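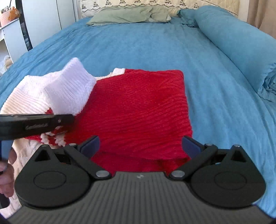

Diapositiva 1. Prenda de punto sobre la cama, vista desde la pinza de mano.

Notas para la charla. Hablar despacio, 18 minutos en total, preguntas al final.

Empezar sin presentación larga. Nombre, grupo, y a la diapositiva. Dejarla unos segundos. Decir: este es el punto de vista desde el que aprende nuestra política. No hay cámara cenital ni plano general de la habitación. Lo que ve la red es lo que ve la pinza.

Señalar los dos dedos abiertos y el borde del tejido rojo que queda justo delante. Toda la charla trata de ese borde: dónde cerrar la pinza cuando la prenda es gruesa, de punto, y está a medio doblar sobre otra tela también blanda y arrugada.

Diapositiva 2. El problema.
La mayoría de los trabajos sobre doblado parten de camisetas finas en una mesa lisa. El punto grueso se comporta de otra manera. Tiene volumen, el pliegue no queda marcado y las capas se enganchan entre sí. Si la pinza entra demasiado, coge también el edredón. Si entra poco, se lleva un solo hilo o resbala. Llamamos a esto «agarre de capa correcta» – en el artículo aparece así y conviene usar siempre el mismo término.

Diapositiva 3. Recogida de datos.
1,737 demostraciones, todas con pinza de mano, en dormitorios de casas particulares. Cada persona dobla como quiere. No dimos guion, solo la prenda y la orden de dejarla doblada. Kanini Magesa y Vojtěch Hrnčiar llevaron esta parte; nombrarlos aquí y no esperar a los agradecimientos.
Mencionar que el conjunto se llama Langat. Si alguien pregunta por la licencia, remitir a la página del proyecto.

Diapositiva 4. Método.
Son 2 etapas. La primera, que llamamos Rusteo, propone puntos de agarre en la imagen de la muñeca. La segunda genera la trayectoria corta hasta cerrar los dedos. Se entrenan por separado. Probamos el entrenamiento conjunto y salió peor con prendas de punto; la comparación está en el apéndice, no entrar en detalle.
Explicar bien la etiqueta. No anotamos a mano. Tomamos el instante del cierre, retrocedemos por la trayectoria y proyectamos el punto de contacto en las imágenes anteriores. Así una sola demostración da muchas imágenes etiquetadas. El error de proyección crece cuando la mano gira rápido, y esos tramos se descartan.

Volver un momento a la diapositiva 1. Mostrar con el puntero el borde derecho y el pliegue inferior de la parte roja. Preguntar a la sala dónde agarraría cada uno. Suelen salir respuestas distintas, y eso sirve para introducir por qué la primera etapa devuelve un mapa y no un punto único. Comentar también la textura: las líneas onduladas del canalé se parecen mucho a un borde cuando se miran de cerca, y nuestra primera versión caía en eso con frecuencia.

Diapositiva 5. Resultados.
100 intentos con el robot, con prendas que no estaban en el entrenamiento. Leer la tabla por filas, de arriba abajo. Quedarse en la fila de punto grueso, que es donde se nota la diferencia con el modelo de base. En camiseta fina empatamos. Decirlo claramente.
No vender el resultado como doblado completo. Medimos el primer agarre y el primer pliegue, nada más.

Diapositiva 6. Fallos.
Vídeo corto, sin sonido. Tres casos: doble capa, resbalón y cierre en vacío. El de doble capa es el más común y no lo tenemos resuelto. Huguette Tessier está probando una señal de fuerza en las yemas – todavía sin cifras, no prometer nada.
Un fallo que no sale en el vídeo: cuando prenda y edredón tienen un color parecido, el mapa se extiende por toda la cama. Con colores tan separados como el rojo y el azul verdoso de la primera diapositiva no sirve para ilustrarlo, así que contarlo de palabra.

Diapositiva 7. Lo que sigue.
Prendas con botones y cremalleras. Agarre con las dos manos. Repetir la recogida en febrero con Zawadi Mwakyusa, que quiere incluir mantas.

Preguntas probables.
¿Por qué no usar profundidad? La probamos. A esa distancia el sensor daba mucho ruido sobre la lana.
¿Cuánto depende de la pinza concreta? Bastante. Los dedos del robot tienen la misma geometría que los de mano, y con otros habría que volver a calibrar.
¿Estará el código? Sí, junto con los pesos de Rusteo.

Si queda tiempo, enseñar la figura del apéndice con los mapas de agarre. Si no queda, cerrar en la diapositiva 7 y dejar el contacto en pantalla.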